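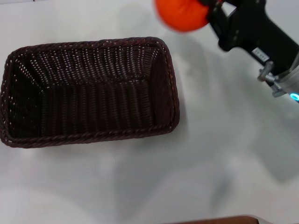 Plotard Gripper Trials — README

Plotard is a small collection of pick-and-place recordings we made while trying to decide between two sets of fingers for the same gripper. We call them Fillano (the stiff angular ones) and Brerus (the softer, padded ones), after the folders they first lived in, and the names stuck. The task is about as plain as a task can be: pick up one item, carry it to a basket on a white table, let go. The dark brown wicker basket ended up being a much better test than the plastic tub we started with in June, partly for its thick braided rim, which catches any item carried too low, and partly for the way its inside goes almost black along the shaded wall. Something bright orange is easy to follow on its way over, even when it smears a little in motion. Darker items are another story, and I'd suggest looking at a few of those before you trust any tracker on the whole set!

What you get

There are 300 episodes in this release, with 21 different items, all of them things you could carry comfortably in one hand. Each episode has its own folder with the head camera video, joint positions, the commanded gripper opening, and a short text file called notes. Please do read the notes. Hadi Saab wrote most of them and he is generous with detail (if an item slid in the fingers or the operator changed their mind halfway, he will have said so).

The head camera is the only camera in this release. We had a wrist camera running as well for the first stretch, but its clock drifted against the controller and I never got the two lined up in a way I was happy with. Nour Masri is still working on it and may get further than I did.

How the episodes were recorded

Everything was teleoperated. Anas Atallah and Macarena Valdebenito took turns driving, and the operator is listed in the notes, which matters more than I expected. Macarena closes the fingers slowly and lifts straight up; Anas comes in at a slant and is quite a bit faster. If you compare finger sets without splitting by operator you will mostly be comparing Anas and Macarena.

The controller is Issa, our own little layer on top of the arm's driver. It logs at its own rate and the video at another, so use the timestamps and don't assume that row numbers match frame numbers.

Known problems

— In 29 episodes the item touches the rim on the way in. We kept them and marked them "rim" in the notes.
— The arm throws a wide soft shadow over the table, and simple background subtraction will happily call it an object.
— Finger force is not measured. The opening value is what we asked for, so on squashy items it can read smaller than the real gap.
— Roughly 70 episodes have other items on the table besides the one being moved. They are not labeled.

Comparing the fingers

We would rather not print a winner. The stiff fingers were nicer on boxes and anything with a flat side, and the padded ones were kinder to round things, but the padding wore down as we went and the later Brerus episodes look different from the early ones. Sort by date before drawing any curves.

Contact

Ruba Tarawneh looks after the files and can help with broken downloads or missing folders. Questions about Issa go to Nour. If you train something on this, even something small that only half works, we would love to see it.

Last updated 28 Jul 2024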